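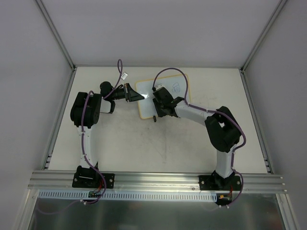 The board, with blue marker toward the upper right.

A Matter Concerning the Board

The Burnthorpe Office of Unclaimed Messages received the board on a Saturday in March, together with a parcel of gloves and a letter addressed to the former Pevside ferry. Under the rules of the Office, any surface bearing a message is to be held for 70 days. If no person comes forward, the message is read aloud at the front counter, entered in the register, and wiped away.

The board presented a difficulty at the reading. The clerk on duty was required to state what the message said, and the clerk could not decide whether part of it was writing or a drawing. The first entry in the register was "cup." This was struck out and replaced with "hand." A later entry, in different ink, read "cup, or a hand that has recently held one," and was disallowed under Section 5, which forbids inference.

The matter was then referred to the Clerkero Reading Room, where messages in other scripts are ordinarily sent. The Reading Room returned a slip the same afternoon. In its opinion, one mark closely resembled the character for an older sister. The slip gave no view on the cup. It recommended that the Office determine whether any older sister was expected.

Inquiries were made. The Office wrote to every household on the Burnthorpe list, 600 in all, asking whether a sister was missing, overdue, or owed a message. Most of the answers were courteous. Several households wished to know whether a sister could be supplied. One returned the form with the word "younger" underlined and a request that the file be kept open.

Wiping was set for four o'clock on the final day. A clean cloth was signed out. The clerk read the rule, read the slip from Clerkero, and asked three times, as the procedure provides, whether anyone present claimed the message. 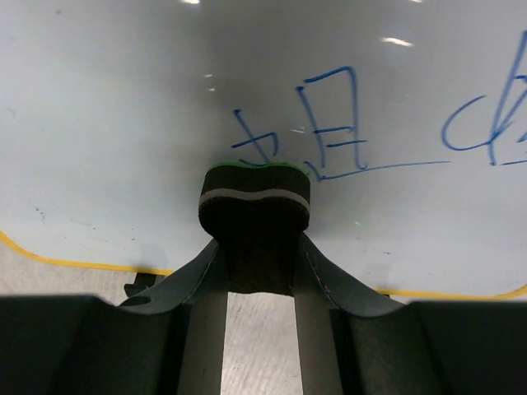 Tharindu Gamage said from the back of the line that he did not claim it, but that he wished to object to the cloth. A word for a sister, he said, ought to be left up until she had been in to see it, and he did not think 70 days was very long for a person who might be coming by water.

The clerk informed him that the ferry no longer ran. He replied that she might not have been told.

The objection was without precedent and was therefore valid until a precedent could be found. The cloth was returned to its drawer and signed in as unused. The search for a precedent was assigned to the Abdel Hamid archive, which has acknowledged the request and asked for the correct spelling of "cup."

The board remains in the care of the Office. Sisters may inspect it during counter hours. They are asked to bring some form of identification, and to let the clerk know if they have come far.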